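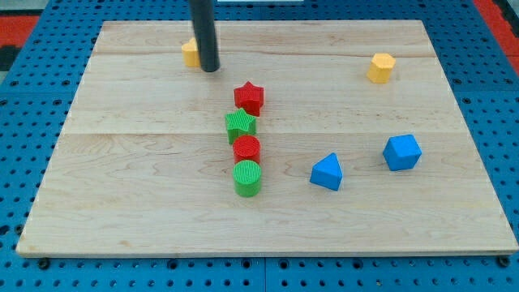
How fast should a robot arm be allowed to move while a person is standing next to the table? Slow enough that the person can step back or hit the stop before it reaches them, and the only way to know that speed for a given bench is to measure it there.

Home | Projects | Reports | Lab Rules | Contact

Last updated: 24 Jan 2019

Working Rules for a Shared Robot Bench
Nga Doãn, Listia project report

The Listia project sorts small colored blocks with a robot arm on a perforated table. I joined in November. At that point the group had a sorting program and a good set of shapes, but the working rules were spread over emails and a sheet taped inside a cabinet door. My part was to turn them into one page that a new student could follow.

I started from the bench rules at Meireles, where I did a summer placement, and the short checklist that came with our Watetti controller. The two disagreed in places. Meireles wanted one person at the controls and one person watching. The checklist allowed a single operator. We kept the two-person rule for any new program and dropped it for programs already in the log.

The rules we settled on:

Check that the board is bolted down before powering the arm.
Run every new program at the lowest speed setting first.
Keep hands off the board while the arm is enabled – pausing the program does not count as disabling it.
Move blocks by hand only after the operator says "clear" out loud.
Write down every stop, including the ones that seem silly.

The last rule met the most resistance. People log a stop when something hits something, and skip it when they only got nervous. I asked for both. The log reached 322 runs by the end of the project, and the nervous stops pointed us to a bad approach height over the taller shapes – the Imell script had been using the same height for every block.

I also looked at where the stop button sits. It was behind the monitor, and a left-handed operator had to reach across the board to get it. We moved it to the front of the bench.

Two things are still open. The rules say nothing about visitors, and the log is on paper.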